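HENDHOLM GETS A RESTAURANT WHERE DINNER IS SERVED AT SEA, MORE OR LESS

June
By Stellan Myklebust

HENDHOLM - The Skisevia, a restaurant that has been designed from the carpet up to resemble the dining room of a doomed ocean liner, opens its doors this month in the old ferry terminal on the Hendholm waterfront. It will not sink. The building inspector was very firm on that point and so was the insurance company.

Guests arrive by gangplank, hand over a boarding card and are shown to one of 27 tables, each bolted to the floor in the proper nautical manner. The portholes look out on a painted North Atlantic, which gets stormier as the courses go by. By dessert the chandeliers have begun to sway. Diners who find this too much may ask for the Captain's Table, which is in the coat check and stays perfectly still. 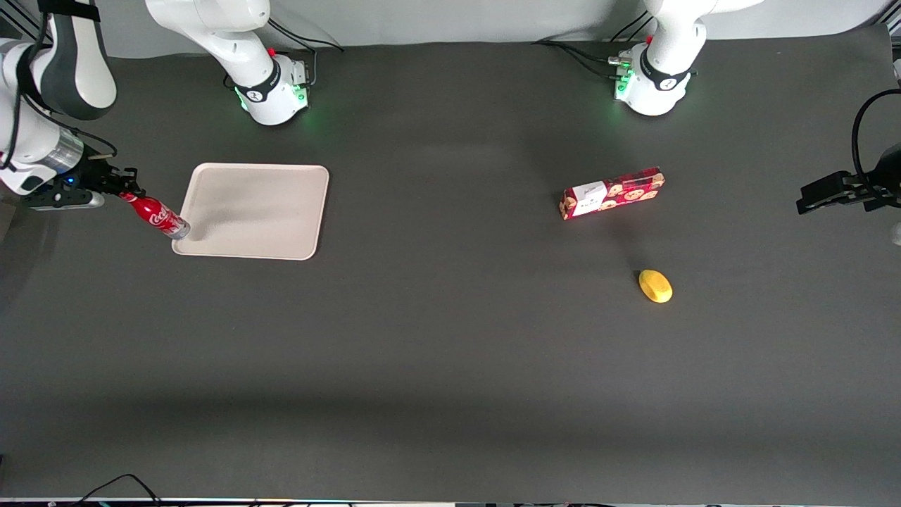
A bottle of Coca-Cola and a beige tray.

The menu comes from head chef Khương, who spent his early career cooking on real ships and swore he would never do it again. His Iceberg Wedge is a salad, and yes, it arrives from the right-hand side without warning. The Lifeboat for Two is a hollowed loaf filled with fish stew, although regulars from the test dinners report that it seats three. Steerage Fries come in a tin cup. First Class Fries are the same fries on a plate, and they cost more.

"People asked me if a shipwreck is in good taste," said Khương. "I told them to try the stew."

Drinks are poured at the Venis Bar, named after a made-up sister ship that left port ahead of schedule and has been late ever since. The house cocktail, the Bilge Water, is green, cold and much nicer than it sounds. Soft drinks, coffee and a hot chocolate called the Stowaway are available for younger passengers and for whoever is driving the lifeboat home.

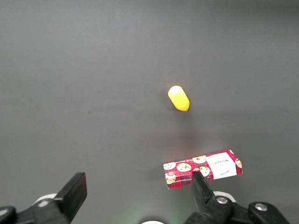 Skisevia Guest Services and Press Desk

Service runs in two sittings each evening, at 5:30 p.m. and 8 p.m., and every sitting ends with a short evacuation drill. Taking part is optional. Paying the bill first is not. Parties of up to 20 can reserve the Boiler Room, a private space with brass pipes, red lighting and a thermostat that the staff have promised to look into.

A dress code was considered and dropped. Evening gowns and captain's hats are welcome, and so are jeans. Life jackets are provided at the door for anyone who wants a photo, in adult and child sizes, and should be returned before the cheese course. The ship's horn sounds at the start of each sitting. Neighbors have been given the times in writing.

Reservations can be made by phone or at the ticket window, where the old ferry timetable is still on the wall. Please don't ask about the 6:10 crossing. It was canceled years ago, and the window staff are tired of breaking the news.

RECENT ITEMS
Gangplank now has a handrail
Skisevia seeks pianist who can keep playing
Khương on stew, and why he won't share the recipe
Parking at the old ferry terminal

Contact: Press Desk, The Skisevia, Old Ferry Terminal, Hendholm | Copyright The Skisevia | Back to top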